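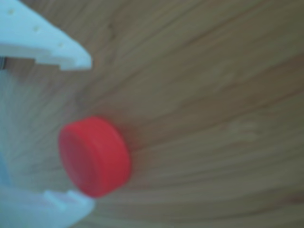

How many times do I need to show the robot a task before it can have a go by itself?

Fewer than most people fear for a very simple task, and a good many more than most people hope for anything with a bit of variety in it. In this module we ask each pair to hand in 54 good demonstrations of one short task, and that is usually enough for the arm to manage it when things are laid out much as they were during the showing. Move the table, change the lighting or swap the object for something larger and you will need more.

Week 2 handout: Showing by hand and showing from a distance

Culville Technical College, Introduction to Robot Teaching

Welcome back, and thank you for all the patience last week while we got everybody's logins sorted. This handout goes with the second lecture and the practical that follows it. Please read it before you come to the bench, even if only over a cup of tea on Sunday evening, as the practical goes much faster when both people in the pair know what the words mean.

1. Two ways of showing

There are two broad ways to show an arm what you want, and we shall use both before the end of term.

The first is showing by hand, which the textbooks call kinaesthetic teaching. You put the arm into its soft mode, take hold of it just above the wrist and walk it through the job, rather as you might guide a child's hand round the letters when they are learning to write. The arm records the angle of every joint as you go. It is a lovely way to begin, and you get a real feeling for where the arm is happy to go and where it would much prefer not to. The drawback is that your own arms and shoulders tend to wander into the camera's view, and if the camera's pictures are part of what the arm learns from, it will learn from your sleeves as well.

The second is remote control, or teleoperation. You sit to one side with a hand controller, or with a smaller copy of the arm, and the big arm follows what you do. The pictures stay clean and you can keep going for longer without aching. What you lose is the sense of touch. On our benches no force comes back to the controller at all, so you have to judge with your eyes whether the fingers have closed on the cap or are merely resting beside it. Most people find this maddening for the first half hour and then quite suddenly stop noticing.

2. The task for this practical

We are starting with a small one: pick up a red cap from a wooden surface and let go of it over the tray. The wrist camera looks out between the two pale fingers of the gripper, so the thing you are trying to grasp should come into view between them as you approach. I would encourage you to spend five minutes simply moving towards the cap and away again, without closing the gripper at all, and watching what the wrist view does. A cap that looks nicely placed at a distance can end up much nearer one finger than the other by the time you are down at grasping height, and closing at that point tends to push it sideways before it is held.

Do notice, too, how a cap resting on its side differs from one lying flat. The flat one gives you a low, wide shape to hold, and the one on its side may roll. You are welcome to include both in your set, provided you write down which is which.

3. What goes into a recording

Every demonstration – we shall also call it an episode, and you will see both words in the software – contains three streams: the camera pictures, the position of the arm, and the commands you gave it. The commands matter a great deal, since they are what the learning program will try to copy. A typical episode of the cap task comes out at some 229 steps. If yours are running to twice that, you are probably hesitating over the grasp, and the arm will very faithfully learn to hesitate too.

The shared set we use in the later lectures is called Gala. It holds 2502 episodes gathered by earlier year groups on these same benches, and yours will be added to it if you tick the consent box on the booking form. Please don't feel you must. It makes no difference to your mark.

4. Working at the bench

Book your slot through the Porden page in the usual way. One person drives and the other keeps the log, and you change over halfway. The person keeping the log also has charge of the stop button and should have a hand near it whenever the arm is live.

Before each episode, bring the arm back to its start position and put the cap down somewhere new within the working area. Try to spread your placings out. Left to ourselves we all favour the same comfortable patch in front of us, and an arm taught only on that patch will be quite lost at the edges.

Start the recording, pause for a breath, then move. Go steadily in one flowing approach, close the gripper fully, lift, carry, release and stop the recording. If you fumble and recover neatly, keep the episode and mark it "recovered". If you knock the cap off the surface, or the other person's hand comes into view, discard it and try again. There is no shame in discarding. I threw away nearly a whole morning's worth when I first learnt this, having left the wrist camera unplugged.

5. Trying it out

When your set is complete, the training job runs overnight. At the following session you will place the cap in ten positions and let the arm try each of them, with both of you keeping your hands well clear. Record the result for each position, along with a sentence on what went wrong where it did. "Closed too early, cap to the left" is far more useful to us than "failed".

6. For next time

Read the chapter on copying errors in the Abou Zeid course reader, paying particular attention to the part on small mistakes that build up. Then write half a page on this: if your arm drifts a little to one side on its way down to the cap, and you never drifted in any of your demonstrations, what has it got to go on? Bring it to the lecture on paper, please. Spare copies of the log sheet are in the tray by the door, and the booking page opens at 9 a.m.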